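Published Saturday, March 25, 2023

Stop buying hands on the strength of the payload figure

Most comparisons of robot hands I read are organised around what the hand can lift. The number is easy to measure, easy to print and easy to rank. For bench work with small household and office items it is also close to useless. Very little on an ordinary table is heavy enough to trouble any hand now on sale. What troubles them is cable, thin walls, awkward edges and the table itself.

I have spent the winter comparing two multi-fingered hands, the Ladar and the Plarkura, against a plain parallel gripper from Hafþórsson. All three were run from the same Elow controller, with the same operators and the same set of objects. We logged 1,902 grasps. My view at the end of it is that the choice of hand mattered less than two things the makers hardly mention: how the fingers approach the object, and how much delay sits between the operator and the fingertip.

Take approach first. A parallel gripper needs a clear space on two sides of the object. In the open that is no hardship. Inside a container it is, and the Hafþórsson spent much of its time being refused by basket walls. Both hands did better there, as one finger can go in ahead of the others and shift the object before the grasp closes. That is a real advantage and I would pay for it. It has nothing to do with payload.

Ultan Tierney, who ran the parallel gripper sessions, disagrees with me. His argument is that a container can be chosen to suit the gripper, and that a wider basket is cheaper than a hand with more joints in it. For a fixed cell he is right. For a machine meant to work in rooms laid out for people, I think he has moved the problem to whoever has to buy the baskets.

Delay is the second matter. We ran 485 of the grasps with the controller's smoothing filter switched off. The motion looked worse, with more jitter at the wrist, and the operators complained about it. They also overshot less. A filter that makes the arm pleasant to watch does so by holding back the operator's last correction, and the last correction is the one that counts when a fingertip is close to the table. I would like every maker to publish the delay from glove to fingertip, measured at the fingertip, next to the lifting figure. None of the three does.

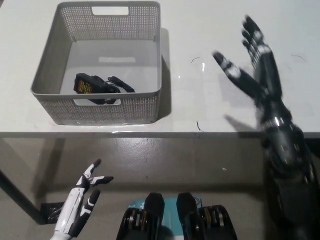
Cables deserve a section of their own in any serious test and seldom get one. A rigid block is a solved problem for all three devices. Attach a lead to the same block and the result depends on how the lead was coiled, which loop catches on which finger, and whether the plug follows or stays behind. Our score sheet had one box for success. After the first week we split it into two, one for the body and one for the lead, and the ranking of the devices changed. I now distrust any grasp table that does not say how it treated the parts that trail.

Preben Blöndal has suggested a fixed coiling method so that trials can be repeated. I can see the case for it in a laboratory standard. My objection is that it removes the very variation a buyer needs to know about. A better course is to leave the coil as it falls, run at least 30 trials per object, and report the spread along with the average.

On price I have less to say. The Ladar costs more and has the better thumb. The Plarkura is easier to service: a finger comes off with 7 screws and goes back on without recalibration. If I had to equip a bench in July with my own money I would take the Plarkura, turn the filter down as far as the operators would bear, and ignore the payload line on both data sheets.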